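Narnton Shared Workroom
Members' meeting, minutes
09/09/2026

Minutes taken by Melur Lumenta. Corrections to me before the next meeting, please, and in writing this time.

1. Last minutes
Accepted. The line saying the supply corner was "sorted out" was changed to "discussed," as that is what happened.

2. Drawers on the white table
The proposal on paper was to buy a matching set of drawer units from Batano for the whole workroom, at a total of 400 dollars. The argument for it was that people can't find things. I asked which things. Tape, labels and the good scissors were mentioned. It was pointed out that the good scissors could not be found before we had any drawers at all, and that the one unit we do have hasn't changed this. 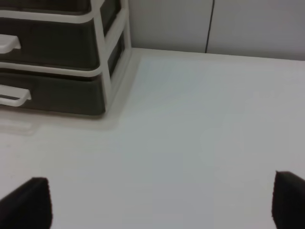
Drawer unit on the white table, dark drawers in a white frame.

Discussion of the present unit went on longer than planned. In its favor: the pull handles stand off from the drawer fronts and can be grabbed easily. Against: the fronts are so dark that you can't guess what is inside, so people open all of them, take what they want and put it back in whichever drawer is nearest. Labels on the fronts were suggested. We had labels on the old Keskinen cabinet, and they stayed accurate for maybe a week. One member said the labels would work if everybody respected them. I have recorded that as an opinion.

There was also a request to move the unit to the shelf by the sink. Two members objected that the shelf bows already. Not moved.

Decided: no purchase before December. One unit, one set of labels, written large. If the contents still match the labels when we meet in December, the Batano quote can come back. I don't expect to see it.

3. The tray
This followed from item 2, as it was claimed that a tray on the table would take care of anything that doesn't belong in a drawer. My concern is that everything turns into something that doesn't belong in a drawer once there is a tray.

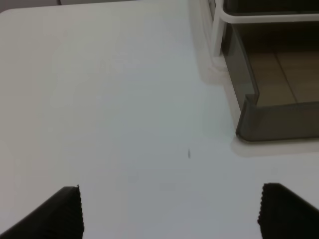
Tray at one side of the table. Item 3.

The smoky gray plastic was praised for being see-through. Up to a point. It is tinted, and from across the room a small item in there would be a shadow at best. A clear one from Zanik was offered as an alternative, with no price given and no sizes, so there was nothing to vote on.

It was agreed that the tray is for work in progress only and gets emptied at closing. Who empties it was not agreed. "Whoever closes" was the wording put forward, and I asked that the minutes show we have used those same words for the trash, the windows and the kettle.

4. Keeping the table top open
Proposed: nothing stays on the white table overnight except the drawer unit and the tray. Passed, 9 in favor and one against. The vote against was mine. I have no quarrel with a bare table. I would like to see the rule survive one cutting day before we print it on a card and tape it to the wall beside the other cards.

A question about coasters was ruled to belong under item 5.

5. Other business
Coasters: no.
Cleaning spray: the cheap kind leaves streaks on white. Buy the other kind, same size bottle.
Room key 146 is still missing its tag. Whoever has it, hand it in.
The suggestion to replace the table itself was not taken up.

6. Next meeting
December, date to follow. Bring your own cup.

Comments (4)

dot_r
For the record I did not say the labels would work. I said they would help.

Melur Lumenta
Noted. The minutes don't name anyone.

backbench
Can we stop putting drawers on the agenda? Third meeting running. The heating got no time at all.

Pell
I'm for the tray. Emptied it twice last week and it took a minute. Also the scissors are in the bottom drawer, or they were when I left.

Narnton Shared Workroom | Contact: leave a note at the front desk | © 2026 Narnton Shared Workroom | Back to top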